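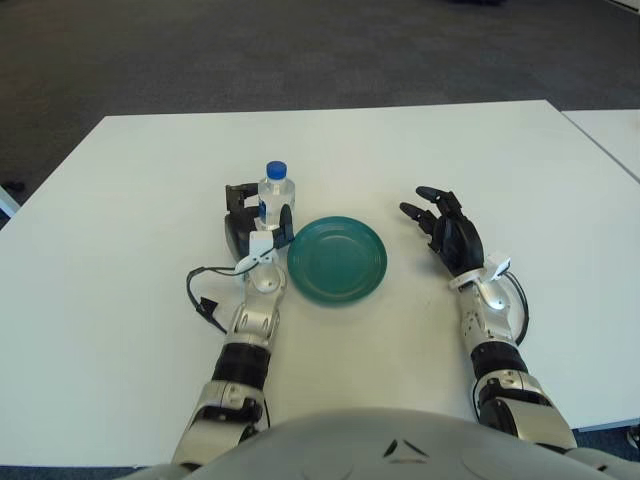
3.2 Grasp planning and hand control

Search this site Go

The planner runs as a separate process from the arm controller. It takes the object list from the perception node and returns a pre-grasp pose for each hand. For the bottle, the left hand is held open with a finger and the thumb on either side of the body. The plate is treated as a flat disc with a raised rim, and the right hand is assigned to it.

Clear plastic gave poor depth readings, so Hằng Lý changed the detector to locate the blue cap first and project the bottle axis down to the table plane. The plate needed no such change.

We logged 200 planning requests on the Tarnard controller. Of these, 174 returned a valid pose for both hands. Most of the rest failed the self-collision check between the forearms. The check uses capsules that are too wide at the wrist, and the cable is not modelled at all.

Soledad Szabo rewrote the pose filter in January. Median planning time is now 77 ms. Closing force is still a fixed value set in the configuration file.

This site uses cookies. Accept Settings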